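Where Does It Go? A report on the work table, the box, and putting things away

Triin Rätsep
Interior Studies, second year project
27 October 2023

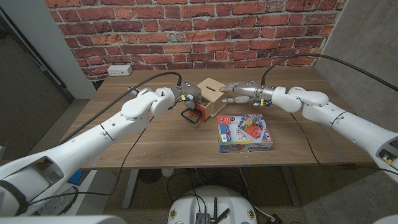
Background

My project started out as a different project. In April I handed in a proposal about lighting for shared workrooms, got it back with a lot of question marks, and dropped it. What I kept was the part about tables. A shared table fills up. Everyone who has used one knows it. Somebody leaves a pair of scissors, somebody leaves tape, then it's a storage surface and people work on their knees or go home.

So the question for this report: does one box, kept on the table, make people put things away? And does it matter what kind of box, and where on the table it stands.

I did the work in the Lalcombe workroom, ground floor. People use it for model making and for repairs, a few for sewing. Nothing in it is bolted down except the shelving, so I could move things without asking for permission every time.

The room

Red brick along the back, gray concrete on the right side, paler gray wall on the left. Gray speckled floor. The outlet is low on the brick, just above the height of the tabletop, toward the left. I mention the outlet because it decided more than I expected, see further down.

The brick is nice to look at and useless for hanging things. I asked about a peg rail and was told no drilling into the mortar. Fair enough. The concrete wall same answer. That pushed everything onto the table, and it is why the report is about a box and not about a wall rack, which was going to be chapter two.

The table

Wood top, medium brown, a light grain. Metal legs. Long enough for two people to work side by side without bumping elbows, if neither one spreads out. I like this table. It doesn't wobble and the color is calm enough that you can find a dropped pin on it, which you can't on the floor (speckled, terrible for pins).

It is a bad table for tidying in one way: no drawer, no shelf underneath, just legs. Whatever you pick up has to go somewhere else in the room. From the far end that's a walk to the shelving and back. People don't walk. I wouldn't either.

The box

I wanted something plain. Tried two boxes before the one I kept. The first was a cardboard carton from a Prernia delivery, which people treated as trash — twice I found apple cores in it. The second was a plastic tub with a lid. Lid was the problem. A closed lid means two hands and a decision, and things ended up on top of the lid.

Third one is light wood. Lighter than the tabletop so it shows up. That's the one I used for the real trials.

I did not label it. My supervisor wanted a label. I think a label would have been a second project, about labels.

What I did

Three rounds. Each round I left the table set up, let people work as normal, and came back at the end of the session to write down what was in the box, what was next to the box, and what was nowhere near it.

Round one: box at the left end, close to the outlet side. 
Round two: box in the middle of the table.
Round three: box in the middle again, but I asked people at the start to put small tools back when they finished with them.

I had 15 people altogether across the rounds, some of them came more than once, I counted them once. Not everybody filled in the sheet afterwards. I should of collected the sheets at the door.

Results, round one

Poor. The left end is where people plug things in, so that end got cords, chargers, a glue gun. The box got shoved back towards the brick to make space and after that it was out of reach for anyone sitting at the right. Things at the right end just stayed at the right end. One person said she never noticed there was a box.

Results, round two

Much better. In the middle everyone could reach it. People complained about it being in the way, and I was ready to write that down as a failure, but they were complaining while putting things in it. Being in the way might be the point. You have to look at it.

New problem though: the "beside" pile. Things got put down right next to the box and left there. Looked tidy from the door. Wasn't. Mostly things with handles, or anything an odd shape that would have needed turning to fit. Straight things went in. Things with a loop on the end got parked alongside.

Results, round three

Asking people helped for the small tools and did nothing for the rest. The beside pile was a bit smaller. Somebody took the asking very seriously and put away a tool another person was still using, there was some discussion.

What I think it shows

Reach matters most. If I had to give one line to somebody setting up a room it would be: put the box where the hands already are.

Open top. No lid, ever, for a table people are working at.

Size I'm less sure about. A bigger box would take the odd shapes but would eat the table. I looked at the Lecomte tray system in the catalog, low sides, much wider, and I think it might fix the beside pile, because you wouldn't have to turn anything. It was out of my budget. If anybody continues this I'd start there.

Color — I believe the light wood helped against the darker top but I didn't test it against anything, so it's only a feeling.

Problems with the study

Too few sessions. The rounds weren't the same length. I was in the room for part of round two, and people tidy more when the person with the clipboard is there. I forgot to write down what was on the table at the start of round one so I can't compare it properly with the others. Also my camera battery died so there is less documentation then I planned.

The Bilell room upstairs was supposed to be the comparison, same kind of work but with a pegboard. They repainted it the week I needed it. No comparison.

Next steps

Wider tray, middle of the table, no instructions to anyone. Then the same tray with a second one at the right end, against the concrete side, for anything with a handle. And an extension cord so the left end stops being the only place with power, which would probably change how people sit in the first place, and then I'd need to do round one over again.

Raw sheets are in the blue folder with the project office. Handwriting is mine, sorry. Ask if you can't read a line.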